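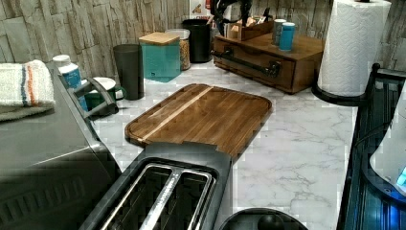
How do you get the smell out of soccer shin guards?

Wash them by hand in lukewarm water with a little dish soap and a cup of white vinegar, then let them dry in the open air overnight. Most of the smell lives in the foam backing and the ankle sleeve, so that's where to scrub. An old toothbrush works fine.

Our club in Arden has 14 youth teams this fall, and the same questions about gear come up at every practice. These are the ones that get asked most.

Shin guards

Take the hard shell out of the sleeve if it comes out. Many do, and people play whole seasons without finding the opening. The sleeves can go in the washing machine on cold, inside a pillowcase with the Velcro closed. Leave out the fabric softener. It coats the fabric and the next load of sweat goes nowhere.

Don't put the shells in the dryer or on a radiator. The foam comes away from the plastic and glue only holds it for a game or two.

Cleats

Knock the mud off outside while it's still damp, or wait until it's completely dry. Halfway is the worst time. Pull out the insoles and wash them separately. Stuff the shoes with newspaper and change the paper once before bed.

For leather, wipe with a damp cloth and rub in a small amount of leather conditioner when dry. For synthetic uppers, soap and water is enough. White laces come clean in a jar of warm water with a spoonful of oxygen bleach -- give them an hour and shake the jar when you walk past.

If a stud won't unscrew, put a drop of penetrating oil around the base and leave it overnight. Grease the threads lightly before you put the new one in.

Goalkeeper gloves

Rinse them before you use them the first time, and rinse them after every game. Lukewarm water only, no soap unless it's made for gloves. Press the water out with your palms and never wring them. Latex palms should dry out of the sun, and they grip better if you dampen them a little before kickoff.

Uniforms

Grass stains: equal parts white vinegar and water, 20 minutes, then a cold wash. Blood: cold water and soap right away. Hot water sets it.

Turn jerseys inside out to save the numbers. The Trimusport shirts we ordered for the under-12s have heat-pressed numbers, and the ones that went through a hot dryer started to lift at the corners. Hang them instead. They're thin enough to dry in an evening.

The ball

Wipe it down and store it indoors with a little air let out if it won't be used for a month or more. Wet the needle before you put it in the valve. A dry needle is how most valves get ruined. The correct pressure is printed next to the valve.

The bag

Empty it the same night. All of it, including the side pocket with the banana. Leave it unzipped with a sheet of newspaper in the bottom, and sprinkle in baking soda once a week, then shake it out over the lawn.

Last updated September 2025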